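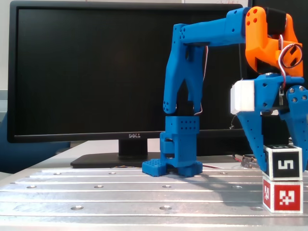 Chapter 4
What a Student Robot Can and Cannot Tell You

Every September, clubs like the one at Prullham start with the same plan: print an arm, wire up the servos, and have it stacking blocks before the holidays. Some of them do get a stack. This chapter asks what they have learned when they do, and the answer is often less than the poster claims.

Take a printed arm working over cubes with printed markers on their faces. The markers tell the software which cube it is looking at and how it is turned. That is a fair way to begin. It also removes most of the problem a person solves when picking up a block, and a report that says the arm "recognizes objects" has skipped over this.

The Prullham team entered the Clulleo contest with 251 logged attempts. Their summary gave one success rate for all of them. Read the log and you find that the cubes were put back on the same spots for long stretches, and that 18 attempts were left out as "bad starts." Nothing in the summary says what made a start bad, or who decided.

We do not think the students were dishonest. They were tired, and they wanted the thing to work. Those are the usual conditions in a lab, and you should expect to work under them too.

In this chapter you will write a test plan before you run the arm. You will decide what counts as a failure, and you will keep the failures. Section 4.1 covers servo error and the play in printed joints. Section 4.2 uses the Tuominen worksheet, which is dull and which you should fill out anyway.

Before reading on, write down how often you think your own arm will drop a cube. Keep the paper.

4 comments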